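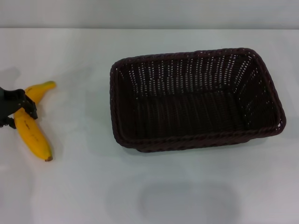

Banana held at the bend, basket still empty. Head camera view.

29 March 2019

Big day for the grasp-point work! Yuxi's new curvature term is in, and the planner now goes for the bend of the banana instead of wandering off toward a tip. We trained on 952 demos (the old Grorano set, minus the ones Teodoro threw out for bad timestamps) and the loss settled much sooner than I expected.

Ran 33 trials on the white table, one banana, one basket, start pose shuffled each time. 30 ended with fruit in the basket. The old policy managed 19 on the same start poses, so I'm very happy with that. The three misses were all the same kind: tips pointing away from the basket, wrist turns too late, banana catches the rim. Wycliffe thinks it's the rotation cost and I agree, it's still the value we picked back in September.

Other notes:
Shadows on the tabletop don't seem to bother the segmentation any more. Julián's augmentation did that, I think, but we haven't run it with his part switched off. Should do.
Control loop at 300 Hz, no dropped frames in the log.
Dark weave gives patchy depth on the basket floor. Using rim height only for the release point, works fine so far.

Next: halve the rotation cost, rerun the same 33 poses, then try two bananas. Ignacio wants to see the tips-away cases before we touch anything else, logs are in the Paredes folder.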